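Stokora 放出 Henare 新版：先认空箱，再谈抓取

首页 > 自动化 > 软件

Junddale 消息。Stokora 把 Henare 的新版推给了第一批试用方，重点改的是腕部相机那一路的感知，还有抓不到东西之后规划器怎么办。界面基本没动。安装包里多了一个叫 Flesotgate 的日志回放工具，单独启动，不接机器人也能用。

试用方拿到的是完整安装包，公开下载还要再等。价格没说，问了，说还在谈。
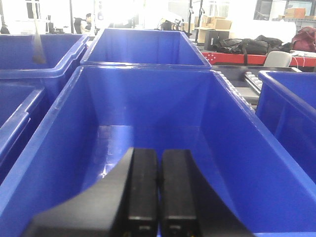 文／Adi Chin　发自 Junddale　2019-11-21
分类：机器人软件　|　字号：大 中 小　|　打印本页

先说空箱。做料箱取放的人大概都碰到过：箱子明明空了，系统还报里面有货，夹爪下去，合上，什么也没有，抬起来，再下去。亮面的塑料箱尤其容易出这种事，灯一照，箱底和内壁上一片反光，深度图里冒出来一团点，聚类一算，像个扁扁的工件。旧版 Henare 对这团点没什么办法，只能靠操作员手动划掉，或者把最小高度阈值调高，调高了，真正薄的工件又看不见了。

新版的办法说起来不复杂。夹爪下探的路上多看一眼，同一个箱底，从两个高度各取一次图，反光会跟着视角跑，工件不会。两次对不上的点降权，降到一定程度就不再进候选列表。候选列表空了，系统报“箱空”，换下一个箱。

负责感知模块的 Larasati Nair 在现场讲这段的时候讲得很快，讲到一半又回头改口。她的原话：“以前我们问的是哪里有东西，现在多问一句，这个东西换个位置看还在不在。”

测试记录她给看了。这一轮一共跑了 327 次下探，其中 154 次下探时箱子是空的。空箱里被误报成有货的，九次。旧版在同一套箱子上跑出来多少，她没给，说当时日志格式不一样，没法直接比，等 Flesotgate 把旧日志转完再说。记者追问能不能估一个，不肯。

九次误报里大部分集中在箱壁和箱底交界的那一圈。原因她认为清楚：斜的内壁，弧的转角，相机往下走的时候反光移动得慢，两次取图几乎没挪地方，软件就信了。下一版打算把第二次取图的位置往旁边错开一点，光是上下错不够。但往旁边错，夹爪的指头就可能离箱壁太近，这又是规划那边的事。

规划那边归 Friederike Ostermann 管。

她更关心时间。多看一眼就要多花时间，客户不会因为你判断得更准就允许节拍变长。现在从第二次取图完成到给出下一步动作，386 毫秒。这里面包括点云对齐、候选重排、碰撞检查和轨迹生成，不包括机械臂本身移动的时间。“已经能接受，还不能满意，”她说。最费时的一段是碰撞检查，箱口那一圈卷边很厚，模型里如果当成一条薄线处理会撞，当成实体处理又太保守，很多本来能下去的姿态被否掉。

新版给箱口单独建了一层。用户在配置里填卷边的宽度和下垂的高度，规划器把它当成一圈圆角的实体来算。相邻几个箱子挨着放的时候，两圈卷边之间的缝也会一并算进去，指头不允许从缝里穿。旧版曾经允许过，后果可以想像。

多箱排布也改了。以前一个工位只认一个源箱、一个目标箱，要加箱得复制整个任务树，复制完名字还要一个个改。现在可以在一个任务里声明一组箱，每个箱带自己的坐标、优先级和“最近一次看到的状态”。状态分三种，有货、空、不确定。不确定的那种不会被当成空箱跳过，会排到队尾再看一次，再看还是不确定，就停下来叫人。

叫人这一步是争出来的。Ostermann 的意思是可以再多试几轮，Nair 坚持两次就停。最后做成了可配置，默认值取了 Nair 的。

输送段旁边的箱子怎么处理，也有一条。滚筒线上的滚子一颗一颗的，在深度图上是一排规律的小凸起，旧版偶尔会把最靠边的几颗算进箱子的包围盒里，箱子于是“变宽”了。新版加了遮罩，画一次，存在工位文件里，跟着工位走。遮罩可以画在彩色图上，也可以直接画在点云俯视图上，后一种准一些，前一种快。

再说 Flesotgate。

名字谁起的没问出来。功能是回放：把一次作业的图像、点云、关节角、夹爪开合、规划器每一步的候选和得分，全部按时间对齐，拖进度条看。看到哪一步不对，可以从那一步开始换参数重算，算出来的新轨迹和当时实际走的轨迹叠在一起。重算只动软件，不下发给机器人，所以在办公桌上就能做。

写这个工具的是 Melur Halim。他说最早就是给自己用的，调夹爪控制的时候要反复看手指在最后那一小段怎么走，看视频看不出来，看曲线又不知道对应哪个画面。“两个窗口来回切，切到眼睛疼。”后来组里别人也要，就做成了正式的。

回放里有一个视图是锁定在腕部相机上的，画面不动，世界在动。Halim 平时只开这个视图。两根手指永远在画面里同一个位置，工件从中间进来，偏左还是偏右，一眼能看到，偏了多少由软件在旁边标出来。这个偏差值在新版里也会实时喂给控制器，接近过程中一直修，一直修到手指开始合拢才停。

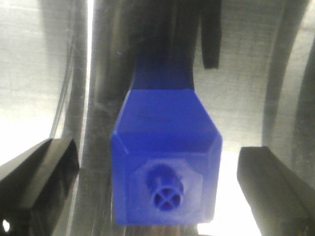

Junddale 现场，张开的黑色夹爪手指之间是一个蓝色塑料块，正面八角形凹槽里有一个端面带十字的小圆柱。

接近段的修正是这次控制部分改得最多的地方。旧版的做法是看一次，算一条轨迹，闭着眼走到底。静止的箱底工件没问题，工件稍微会动就不行，比如悬着的，或者放得不稳的。新版改成边走边看，每收到一帧就更新一次目标位姿，更新量有上限，防止某一帧认错了把手臂带飞。上限默认给得很小，想放大要进高级设置，还要再确认一次。

小特征的识别也跟着改了。整块颜色都一样的零件，凹槽、凸台、十字筋这些东西全靠明暗区分，光一变就没。Nair 那边的做法是先找外轮廓，轮廓定住以后再在里面找棱边，棱边找不全也不要紧，够定朝向就行。要是外轮廓都找不稳，那就退回去，再远一点的位置重新看。

退回去这个动作有讲究。Ostermann 专门讲了：退要沿着来的路退，不许规划新的路。来的时候走得通，原路回去大概率也走得通，临时算一条新的，附近有什么没看见的东西就麻烦了。旧版在这里用的是重新规划，她说她一直不喜欢。

手指的控制接口也换了。以前只有开、合两个命令加一个力的上限，现在可以给开口宽度，可以给速度曲线，合拢过程中遇到阻力是停还是继续，也能分段设。Halim 提醒一点：老的夹爪固件不一定支持速度曲线，不支持的时候 Henare 会自动退回到开合两档，而且只在日志里写一行，界面上不弹窗。他自己觉得应该弹。这一条可能在正式版里改掉，也可能不改。

标定。这块试用方抱怨最多。旧版的手眼标定要对着标定板摆很多个姿势，摆完点一个按钮，等，然后告诉你误差太大，重来，到底是哪个姿势坏了不说。新版每摆一个姿势就给一个当前残差，坏的标红，可以单独删掉重摆。另外加了一个快速复检，每天开机跑一遍，看两根手指在画面里的位置和上次标定时对不对得上，对不上就提示相机可能松了。Halim 说这个主意很土，手指就在画面底下，天天看得到，不用白不用。

复检不改参数，只报。要改还得走完整标定。

Stokora 这次的负责人是 Hideaki Matsuda，工程出身，演示的时候一直站在旁边，没怎么讲话。会后问了他几句。

问为什么先做空箱。他说客户的单子里，这一项排得靠前，比抓取成功率还靠前。抓不起来可以重试，空箱一直去抓，整条线就停在那里，停着的时候后面的箱子进不来。现场的人看到机器在动，以为在干活，过去一看，一直在抓空气。

问有没有用学习的方法。有，外轮廓那一步用了，其他还是几何。“能用几何讲清楚的，我希望留着，出了问题我们能去查。”训练数据从哪里来，他说自己采的，没细说。

问竞争对手。不答。

问为什么把回放工具单独拿出来，不并进主程序。他说主程序装在工控机上，工控机在现场，出了问题总要有人跑过去。日志拷回来，谁都能看，看的人不需要会开机器人。以后会不会单独收费？“目前没有这个打算。”目前两个字他说得挺清楚。

兼容性方面，旧工位文件可以直接导入，导入以后箱口的卷边参数是空的，不填也能跑，但会按旧的薄线处理，等于没升级。Ostermann 建议先拿尺子量一遍再上线。任务树会自动转成新的格式，转不了的节点标黄，手动改。自己写过插件的要注意，感知模块的回调签名变了，多了一个视角参数，老插件不重新编译加载不上。

几条零碎的，赶时间，照着记事本抄：

日志默认打开，默认保存全部图像，占硬盘很厉害，记得改。

遮罩文件不随安装包升级覆盖，可以放心装。

中文界面有，翻译还差一截，高级设置里一半还是英文。

急停之后的恢复流程以经重写，恢复时先报当前夹爪状态，再问要不要张开，不会自己张开。

模拟器暂时不支持新的夹爪速度曲线，只能看轨迹，看不了合拢过程。

相机曝光可以按箱子设，一个箱一套。顶灯太亮的工位这个有用，画面上方一大片发白的时候，只管箱子里面那一块的曝光，外面白就让它白。

已知问题 Stokora 也列了，贴在试用说明的最后面。一条是箱壁转角误报，上面写了。一条是深色的细长物，比如垂下来的带子或者线缆，进到腕部相机的视野里有时候会被当成障碍，规划器绕着它走，绕得很远，偶尔干脆报无解。临时办法是把它画进遮罩，可是带子会晃，遮罩不会。Nair 说正在看。还有一条，Flesotgate 在打开特别长的日志时会卡，进度条拖不动，Halim 建议先切段。切段的工具也在安装包里，命令行的，没有界面。

第一批试用方的反馈 8 月份就开始收了，那时候给的还是内部版本。当时意见最集中的两条，一条是空箱，一条是标定，这次都动了。第三条是文档。文档还没写完。

记者走的时候问 Matsuda 正式版什么时候出，他说要看转角那个问题什么时候收掉，收不掉就不出。没给日期。

后续有消息再补补。

（Stokora 供稿部分已由本站核对；测试数字由 Larasati Nair 提供。）

相关标签：Henare　Flesotgate　料箱取放　手眼标定　腕部相机　轨迹规划

更正请来信编辑部，注明文章标题。转载请保留作者署名。

上一篇：仓储软件接口又改了，集成商怎么看
下一篇：读者来信，关于夹爪选型的几个问题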